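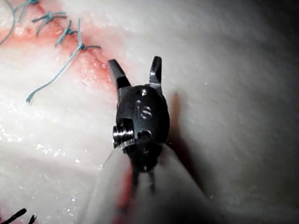
Closing a straight incision on a practice pad: notes in short posts

Home Threads Notes Tags Archive

1/ Pale pad, one incision, sutured. The cut is the easy part. Most of the faults I find in my own closures come down to bite depth and spacing, so the thread sticks to those.

2/ Pad prep. I keep mine in a lidded tray and wipe the surface before marking. Ink beads on a damp pad and the entry points drift. Dot both sides of the cut before the first throw.

3/ Bite distance: 5 mm from the edge, both sides. Equal bites keep the edges level. If one side rides up, the bite on that side was usually shallower. Take it out and redo it – pulling harder on the knot only hides the step.

4/ Needle goes in at 90 degrees to the surface. Follow the curve with the wrist. Pushing in a straight line tears a slot in the pad, and the slot stays there for every later stitch.

5/ Tension. Edges should touch and stop. If the pad puckers between stitches, it's too tight. Pads don't swell, so they forgive a tight stitch that tissue would not.

6/ Knots: surgeon's knot first, then single throws in alternating directions. Park every knot on the same side of the cut. A knot sitting on the line makes it hard to judge the edges.

7/ Pad life. I have run the Jumside pads and the Dumport ones. Dumport holds a marked line longer. Jumside is softer and tears sooner near the edge. My log is at 1,241 stitches as of October, on some 55 pads. I retire a pad when old needle tracks start steering the needle.

8/ Spacing between cuts on the same pad: at least 2 cm. Closer than that and the strip between them stretches, and both closures look worse than the technique deserves.

9/ The log template is the Bhattacharjee sheet, with one column added for knot side. Columns: pad, cut length, bite, spacing, redo yes/no. The redo column is the one I read back.

10/ Next thread: running closure on the same pads, same log. Replies on pad storage are welcome – mine still dry out at the corners.

Last updated: October

Print this page | E-mail this page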